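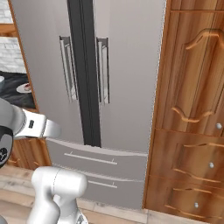 French-door refrigerator with two lower drawers (rendering)

Filed under: Health & Hospitals » Community Talks

Speaker notes - Indholm outpatient wing, opening and staffing
Maysoun Nasrallah, facilities planning

Slide 1. Introduce self. Session covers the transfer of outpatient services from the Grulik Street building to the Indholm campus. Inpatient beds are not part of this project. Refer bed questions to Ewurabena Nutsugah, incoming site administrator.

Slide 2. Scope. Imaging, lab draw, physical therapy, infusion. The wing has 17 exam rooms on two floors. Infusion stays at Grulik Street until the pharmacy inspection is signed off - do not give a date.

Slide 3. Volume. Grulik Street logged 1,327 outpatient visits in the last reporting month. Staffing plan assumes the same load at opening. Pause for questions on parking.
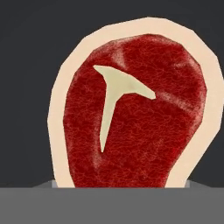

T-bone steak, 3D model

Slide 4. Administrator role. Nutsugah reports to the regional office and takes over the site budget from planning once the Osei contract closes. Five department leads report to her. Two of those posts are still open.

Slide 5. Records. Scheduling moves to Enulus at opening. Existing appointments carry over with the same confirmation number. Patients with standing lab orders need to check the location printed on the order.

If time allows: shuttle route, east entrance hours. Skip signage.

Last updated: January 15, 2026

Comments

tmarsh: Will the east entrance be open for early lab draws?

Delia R.: My PT order still says Grulik St. Do I call them or the new place?

rk_north: Slide 3 went by fast. Please post the visit numbers by department.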